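Frequently asked questions about the Gornura sittings and the Jumness papers

Last revised 2024-06-12

What are the Jumness papers?

They are the written remains of a small spiritualist circle which met in the harbour town of Skanport before the First World War. The collection holds 394 sheets: notes of the sittings, letters, some household bills and 11 drawings made, according to the members, while the medium was in trance. The circle met in a rented upper room at Jumness, and the papers took their name from that house.

Who or what was Gornura?

Gornura was the name given to the voice that spoke through the medium. The members believed that it belonged to a woman who had lived in a very distant age, but the notes are not consistent. In the early sittings Gornura speaks of a river country with warm winters. Later she speaks of ice. We do not try to correct this, and in the transcriptions both versions stand as they were written down.

Did the members think the messages were electrical?

Many of them did. Wireless telegraphy was then a new thing, and its words went quickly into the language of the séance. The notes speak of "currents", "stations" and "a weak signal from the far side". One member wrote that the medium must sit with her feet on dry wood, so that the force would not run away into the ground. Older members did not like this manner of speaking and preferred the religious words they had used since their youth. The quarrel fills a good part of the letters from the second winter.

Is there a connection between spiritualism and later ideas about machines and mind?
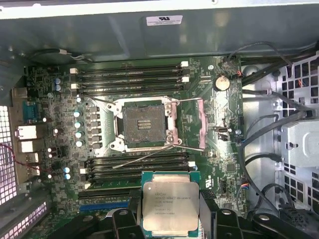 Spiritualists of that time often compared the medium with an instrument, and the comparison did not disappear when the circles closed. In the Jumness notes the medium is "the receiver", and she has to be "opened" before Gornura can come in. It is an image that a reader of today can still understand without help. A computer with its processor held just below an open socket, and the two levers of the socket raised, gives a fair idea of what the members meant: the place is prepared, and the thing that shall think is still outside it. Of course they had no such object to compare with. They wrote of telegraph keys, of harmoniums and once of a church door.

What is "Heo"?

Heo is the word with which every sitting was opened and closed. The sitters said it together, 3 times, with a pause after each. Several explanations have been offered to us by readers - a sailor's call, a shortened prayer, a name. The notes themselves give no explanation, and we have not found the word in the papers of any other circle.

Was the medium a fraud?

We are asked this more often than anything else. The papers do not permit a clear answer. There are two places where the note-taker writes that a sound came from the wrong side of the table, and in one letter a member complains that Gornura knew only things which had been printed in the newspaper. On the other hand, no money seems to have been collected beyond the rent and the coal. It is also possible that the medium believed in her own voice.

Why do the sittings stop in January?

The last dated note was written in January, after 81 sittings. It ends with the usual closing word and says that the next meeting will be held as before. No later note has been found. The rent was paid until spring.

May I read the original sheets?

Yes, by appointment. Please write to the reading room at Skanport and say which sheets you wish to see. The drawings are fragile and are shown only as copies. Pencils are allowed in the room, pens are not.

May I quote from the transcriptions?

Short passages may be quoted freely if you give the number of the sheet. For longer passages please ask us first. We would be glad to receive a copy of what you publish, also if it is in another language.

I have found a letter that mentions the circle. Are you interested?

Very much. Please do not send the original by post. A clear copy of both sides is enough for the beginning, together with a few lines on where the letter was kept.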